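Small Parts Storage: Changes to the Loan Kits

From October 3, 2018, the sewing machine repair kits at the Gravville workshop will be issued in clear tiered boxes instead of the old tins. Members had asked for this since the May meeting, mainly on account of bobbin cases going back into the wrong kit.

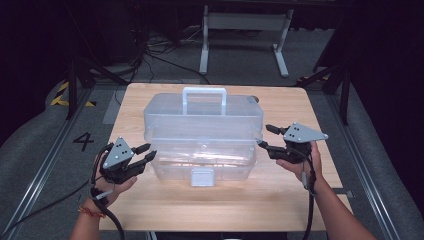 Clear storage box, closed, with carrying handle and front latch.

Needles are sorted by system first and size second. Do not mix flat-shank and round-shank needles in one compartment - they look alike once out of the packet, and the wrong type will throw off the hook timing. Screws go in the base with the feed dog parts. Oil is no longer part of the kit and must be signed for at the desk.

Each member may hold 2 kits at a time. The loan period is 13 days. 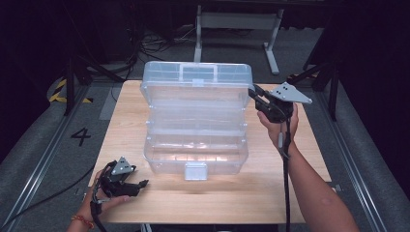 Overdue kits should be reported to Afia Sowah, who keeps the loan register. Missing parts are recorded on the card and replaced from stock; there is no charge for needles or screws. Bobbin cases are charged at cost.

Nneka Ekpo is revising the parts list for the older rotary-hook machines. Corrections should reach her before the next issue - please give the part number as stamped, including any suffix letter.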